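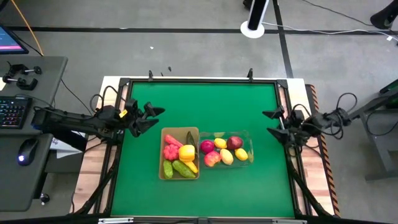 March 5, 2025

Budget day, so not much bench time. Nazanin wants the equipment list before April and I've been putting it off for weeks, so I finally sat down next to the two-arm cell with a coffee and made a start.

Biggest item is grippers. The two-finger ones do fine on the toy cucumbers, but I'd love a softer set for the round stuff (lemons, apples, anything that rolls off when you breathe on it). Skimix quoted $603 a pair, Kaczmarczyk came in at $1000 with spare pads and proper mounting plates. Jarosław is all for the dearer ones. I'm leaning Skimix and printing our own plates, but we'll argue it out over lunch!

Cables next. There's a great tangle coiled over the base of the right arm and I'm sick of looking at it. Cable chain and sleeving, $79 from Fandeck, just order it.

More toy food: $71 for another mixed box. Lucyna reckons we should get real cardboard punnets from the grocer as well, in a few sizes, seeing as we've only got the tan tray and the clear plastic one out at the moment. The clear one is the one I'm keen to have doubles of, the green top shows straight through the walls and I want to try it over a grey mat too.

Not asking for: new arms, bigger table, second monitor. Maybe next year.

To do: ask Bronisława if freight comes out of our line or the Fondville one. Check lead time on the softer fingers. Get Remigiusz to sign off on the cable order.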